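# Can a machine do this yet? Workshop jobs

10/1/24

Kenard keeps a running list of chores and small shop-floor jobs, and every so often we go through it and ask which of them a machine could take over. The list has 44 entries at present. This page is the workshop part of it. The kitchen and laundry pages are kept separately.

The rule is simple. A job counts as done by machine only if the machine can start from an ordinary bench, with parts lying where people left them. A factory cell built for one part doesn't count – those have worked well for years.

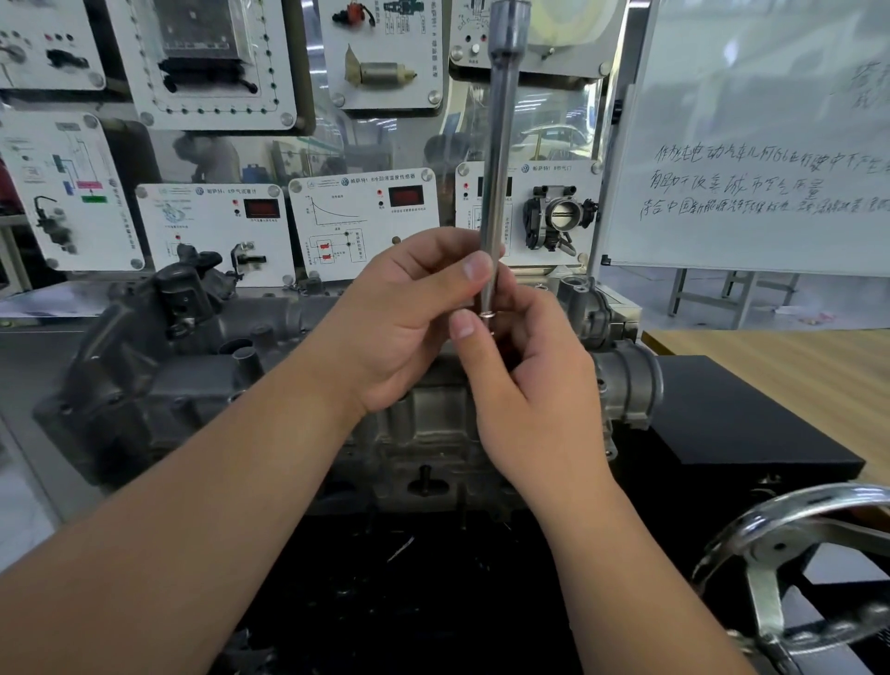

Small rings and washers come up more than anything else on the workshop list. Picking one up is fine. Getting it over the end of a rod and square to it, with the rod held in the other hand, is where the trials go wrong. A person feels the ring catch and tilts it back. The two-armed rig we tried in Udine pushed harder, and we marked the job "not yet".

The Cledley trials did better with larger parts. Lifting, sorting into trays and carrying from bench to bench all went down as "sometimes". We ask for 10 clean runs in a row before changing that to "yes", and the best so far stopped two short.

Þorgeirsson's notes suggest 1000 practice runs per job before any scoring. That seems a lot for a washer, but we have agreed to try it in the next round.

Still marked "not yet": fitting rings, threading a nut by hand, untangling leads, wiping down a greasy bench.

Corrections to the list are welcome, particularly from anyone who does these jobs for a living.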